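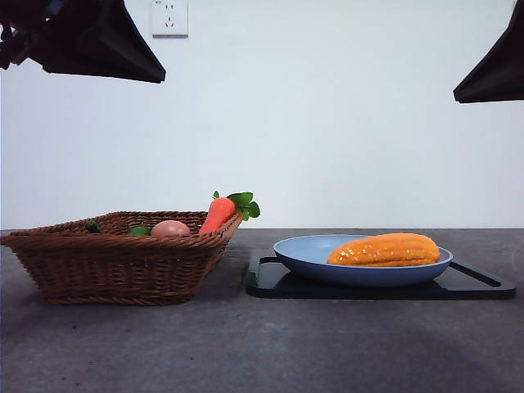
September
By a contributor in Truneldale

Every comparison of grippers I read this year ends with one number, and I think we should stop trusting it.

At our lab we tried two grippers, the Larkow with parallel fingers and the soft one from Rirorine, on the same arm with the same controller. The task was simple: take a toy from the basket and put it on the blue plate. We made 261 trials with each. The difference in success was 3 percent, and with such a result a buyer will surely choose the cheaper one.

But the failures were not the same. The Larkow lost the egg again and again – a smooth oval gives two flat fingers very little to hold. The carrot was easy for it. The soft gripper kept the egg well, but it bent the leaves of the carrot and then pulled the basket along with it. One average hides both facts.

A colleague at Kurtuluş answered me that 3000 trials would solve this. I don't agree. More trials make the average more exact, and it stays an average. I would prefer 33 trials for each object, with every failure written in a plain sentence, also the boring ones. I know such a table is harder to sell.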